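Plarkberg Students Record Over 50 Hours of Robot Training Work

Students in the robotics project course at Plarkberg Technical College have recorded over 50 hours of hand-guided work for the course's training collection, the Department of Engineering announced in November. The recordings will be used to teach a two-armed robot to handle common household items.

The course, now in its second year, is led by Špela Hoxha, senior lecturer in automation. Students work in teams of 2 and sign up for sessions in the department's curtained recording area on the ground floor. During a session, one student carries out a short task with a pair of hand-held grippers while a teammate keeps the log and resets the table.

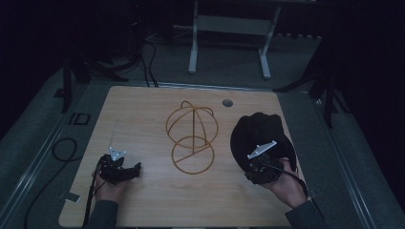 Tasks are drawn from a list that each team submits at the start of the term. They include moving decorative objects, gathering and spreading cloths, and placing small items in a given spot. Every attempt is logged, and teams are asked to keep the unsuccessful ones. The collection held 683 logged attempts at the close of the fall recording period.

"Our students used to spend most of the term writing code and saw the robot only in the final weeks," said Hoxha. "They now begin with the task itself. A piece of cloth behaves very differently from a rigid object, and they learn that in the first session."

The collection, which the students have named Semis, will be passed to the department's machine learning course in the spring. That course will train and test the robot's control software under the supervision of the Matić Laboratory. Teams from both courses will present their results at the college's open house.

Equipment for the course was purchased with a grant from Heltex, a local manufacturer of textile machinery. The grant also covers paid summer positions for 2 students, who will review the recordings and prepare the written guide for next year's class.

Applications for the summer positions are available at the department office. Students who have completed the introductory automation course are eligible to apply.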